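Norkley's Friday swap table is back, and I went home with more than I took

I'd half given up on the Norkley swap table. It stopped in the spring when the hall roof started letting in water, and every time I asked at the library desk I got a shrug and a "maybe after the summer". Well, it's back! First one was last Friday, doors at ten, and by quarter past you couldn't get near the jigsaws.

If you've never been, it works like this. You bring things you don't want, you put them out, and you take whatever you fancy. No money, no tokens, no one checking whether your three paperbacks are a fair trade for a bread bin. It started in 2008 in the back of the old Akum shoe shop on Thibodeau Street (I still think of it as Akum, though it's been a nail bar for ages) and moved to the hall when it got too big.

According to the sheet by the door, 478 things came in and found a new home on the day, which is a record. The last busy one, before the roof business, managed rather fewer, and that was with a plant stall outside to pull people in.

What went first

Jigsaws, as I said. Then children's wellies, then anything for baking. I saw two people reach for the same flan tin and both let go at once out of politeness, and a third person walked off with it. Books moved slowly apart from the cookery ones. I had my eye on a reading lamp and dithered, and you know how that ends.

Curtains are still the thing that won't shift. There were loads left by closing time, all lovely and lined, and all the wrong length for anybody's windows. If you have tall windows and no curtains, please come to the next one!

Small storage did well too, especially with the sewing and fishing lot. I've been after something for my buttons since about 2000, when I tipped the lot into a biscuit tin and told myself it was temporary. An organiser box in see-through smoky grey plastic is just the sort of thing, as you can tell what's inside without opening it.

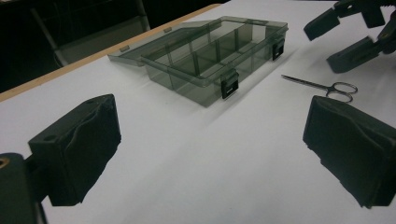 What's changed

A few bits are different from before, so have a read if you're an old hand:

Drop-off now starts at nine, and you can't leave bags outside the night before.

Electrical things are only taken if they've been tested. Stumodis, the repair shop by the station, will do a lamp or a toaster for nothing if you take it in during the week.

The tea hatch is open again, cash only. The cheese scones were gone by eleven and I'm a bit sore about it.

Parking is on the school side only, as the front is still taken up with scaffolding.

Next one

It's the same time and the same hall in November, and after that they'd like to make it monthly if the roof behaves. Bring your own bags, because the pile by the door ran out early and I had to carry a fish kettle home under my arm in the rain. I don't own a fish kettle big enough for the fish I never cook, so I suppose I do now.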